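Can a robot tidy up after kids yet, or is it all still demo videos?
Home Tech & Gadgets – Kollville Community Help

Posted by gluegunmom, Saturday

We have two kids, one playroom and what feels like every building block ever sold. I spend part of each evening on my knees sorting the things back into their bins, and every week somebody sends me another clip of a robot doing it beautifully. So I want to know where this stands for normal people.

What I'm after is pretty modest, I think. Pick small stuff up off a table or a floor, put it in the right bin, stop when it's done. I don't need it to fold shirts or cook! We already have a robot vacuum and I love it, but it treats a block as an enemy and either pushes it under the couch or chokes on it.

My budget would be 2000 dollars if it really worked, and I'm fairly handy (I rebuilt our dishwasher pump last June and it still runs). My brother-in-law has a small engraving shop and would love the same thing for sorting blanks, so shop answers are welcome too. Is there anything I can buy, or build, or should I check back in a few years?

4 replies, sorted by oldest

benchtop_otter

Oh, I love this question, because block sorting is more or less my hobby now. Short version – on a table, yes, with patience. On a playroom floor, no, not in any way that would save your knees.

The table version is really fun and a lot more capable than people expect. You put two small arms on a rail, give them a tray with compartments, and teach them by moving them through the job yourself, over and over. The software learns from those runs. You aren't writing "go here, close, lift" line by line, which is how I did it for years and which fell apart every time a block landed at a funny angle.
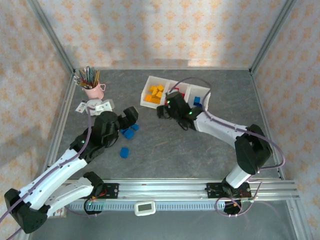 Otter, the table was never my problem, gluegunmom wrote under that – what happens when a block is under a chair, or there's a doll shoe in the pile, or the dog walks through?

Fair! All three of those are where it gets hard. Taking them in order:

Under a chair means the arm has to travel, so now you need wheels, a battery, and some way to avoid chair legs while reaching under the seat. People are building these and some of them are wonderful. They are also slow and cost a lot more than your budget.

The doll shoe is more interesting. If you've only ever shown the thing blocks, it may try the shoe and drop it, or put it in with whatever color it resembles, or just hover. You can show it shoes too. Then somebody brings home a plastic horse. I keep an "everything else" compartment and teach it early that odd items go there, and that has helped more than any software update I've installed.

The dog I would not automate around. Small arms are not strong, but they do pinch, and a tail is a tail. Same goes for toddlers' fingers. Mine doesn't move unless an adult is next to it with a hand on the stop switch.

Some practical bits if you want to try it:

Light matters a huge amount. My arms did great in the evening and terribly at 10 in the morning when the sun came across the table. A blind fixed most of it.

Start with one color, one arm and one compartment. I started with everything at once and wasted weeks.

Expect to do a lot of teaching. I had 40 runs recorded before mine did anything I'd call sorting, and most of the improvement came later, when I started mixing up where I left the blocks.

Blocks lying close together are harder than a block alone. The fingers need room to go down on both sides. Nudging them apart first is a skill you can teach, and I cheered out loud the first time I saw it happen.

My kids (7 and 10) are now much keener on cleanup, I should say, because they like feeding it. So in a roundabout way I do spend less time on my knees.

Zillier_Dave_no_relation

Just get bins with wider tops. Mine took 43 seconds to fill with a dustpan last night. Robots are cool though.

lathe_and_let_live

Answering for the brother-in-law. Shop work is further along than housework, because you get to decide where everything sits. We run a secondhand Cropper pick-and-place that moves blanks from a feeder to a fixture all day long. It does one thing. If the blanks arrive in a messy heap it is useless, so a person still loads the feeder, and I suspect his shop would be the same.

Cost was 4000 for the machine, then a Carno gripper on top when the original fingers kept marking the brass. I'd do it again in a heartbeat! But he should work out how many blanks he moves in a week before he gets excited. If it's a few trays, a good light and a stool will win.

The learning-type arms Otter describes are the part I'm watching. Heaps are just what our machine can't deal with, and parts in a heap at every angle is what an engraving shop has plenty of. I'm planning to try a pair this winter on our scrap sort, where a mistake costs nothing.

gluegunmom

Thank you all! I'm going to try the one-arm, one-color version on the craft table and buy the wider bins for the floor. Otter, which blind did you get? Ours would need to go inside the window trim.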